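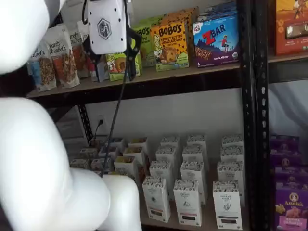
Software / Motion Planning
Reviewed by Marichka Savchuk
41 shares | 11 comments

Urura 2 is a grasp planner for shelf picking. It takes a depth cloud and returns ranked grasps with approach paths. I ran it for most of February against our old Negi stack.

Planning is quick. Collision checks now include the second arm, which version 1 ignored. Boxes are handled well. Soft pouches are weaker: the fitted surface is too flat, and grasps rank high that should be rejected.

The log viewer is poor. It stops loading at 1208 entries and gives no warning. Config errors report a line number, usually the wrong one.

Recommended for boxed goods. For pouches, keep your own filter after the ranking step.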